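Vemden Community Kitchens: Food Storage and Labelling, Progress Report to 8/31/18

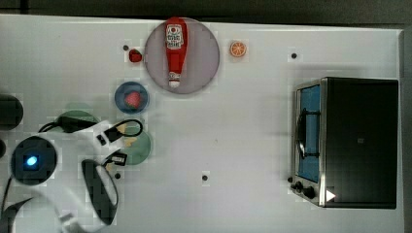 Ildikó Hajdu wrote back on the July draft that the shelf-life figures for opened condiments looked generous, and that she would want the tighter limit applied at every site before the next instalment is released. The tighter limit has been adopted.

Stock checks were completed at 20 of 21 kitchens. Katona remains outstanding pending repair of the cool room door. Of 3114 items recorded, 911 carried no opening date. Most were sauces and spreads in shared cupboards.

Date labels have been ordered through Skonley. Bence Bozsik is revising the storage sheet to separate ambient and chilled goods after opening.

Spending is within budget. Unspent travel funds will be carried over to the Katona visit.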